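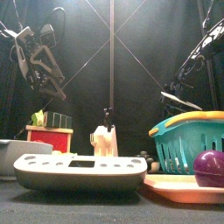

How Do Television Shows Keep Their Stories Straight?

Zutska Learning Pages – Film and Television
Updated 24/12/2021

When you watch a television series, the story moves forward in order. A character wakes up, eats breakfast, goes to school and comes home again. Most series are filmed in a very different order. The breakfast may be filmed in March and the moment of waking up may be filmed several weeks later.

Keeping everything the same between those two days is called continuity. This page explains what continuity means, who looks after it and how it is done.

Why are scenes filmed out of order?

Building a set takes time and money. A set is a place made for filming, such as a kitchen with only three walls. Once a set is ready and the lights are in position, the crew will usually film every scene that takes place there before moving to the next set.

The series Skuvunville is filmed this way at the Jurić studios. In its second season, the family kitchen appeared in almost every episode, but all of the kitchen scenes were filmed during one part of the schedule. The actors performed the end of the season before they had performed the beginning.

Other things can change the order as well. An actor may be available for only a few days. Young actors also have school lessons, and there are rules that limit how many hours they may work. Outdoor scenes may have to wait for dry weather.

Who is in charge of continuity?

The person who does this work is called the script supervisor. The script supervisor sits near the director, watches each scene closely and writes down what happens. On Skuvunville, the script supervisor is Slavica Mladenović.

Each time the camera records a scene, it is called a take. The same scene may need many takes, and the editor will later choose the best parts of each one. If an actor picks up a cup with the left hand in one take and with the right hand in the next, the two pieces will not fit together well. The script supervisor notices this and tells the director.

"I keep my eyes on hands, hair and sleeves," says Ms. Mladenović. "The words are printed in the script, and I can check those. A sleeve is not printed anywhere."

What goes into the notes?

A script supervisor's notes record many small facts. They include:

– which clothes each character wears, and whether a coat is open or closed
– where each actor stands or sits when a line is spoken
– which objects are used, and when they are picked up or put down
– how full a glass is at the start and end of the scene
– the time of day in the story
– any words the actor changed

Photographs are taken too. The costume, makeup and props departments each keep their own. A prop is any object that an actor handles or that helps a set look real. For one season of Skuvunville, the notes filled 522 pages, and the props department listed 135 separate objects for the kitchen set alone.

What is a story bible?

Continuity also matters from one season to the next. If a character says in season 2 that she has no brothers, viewers will be puzzled when a brother comes to visit in season 4. Writers use a document called a story bible to avoid this problem. It lists the characters, their birthdays, their families, the places they have lived and the important things that have happened to them.

Vasilis Kneževič looks after the story bible for Skuvunville. New writers are asked to read it before they begin work. When a script is finished, he compares it with the bible and marks anything that does not agree – a wrong age, for instance, or a street that has changed its name.

Sometimes the writers decide to change a fact on purpose. They must then agree on how the story will explain the change, and the bible is corrected.

What happens when a mistake is found?

If a mistake is noticed during filming, the crew can usually do another take. If it is found later, the editor may be able to use a different shot. A small error can sometimes be fixed with a computer, although this costs extra. Some mistakes stay in the finished episode, especially when the actors gave their best performance in that take. The director may decide that the performance matters more than a moving cup.

Words to know

Continuity: keeping details the same from one shot or episode to the next.
Editor: the person who joins the shots together.
Season: a group of episodes made and shown as a set.
Take: one recording of a scene.

Related pages

What Does a Director Do?
How Voices Are Recorded for Cartoons
Inside the Costume Department
Zurkero: How a Theme Song Was Written
Why Do Some Series End Early?

This site uses cookies to remember your settings. Please ask a parent or guardian before changing your cookie choices.
Accept | Manage settings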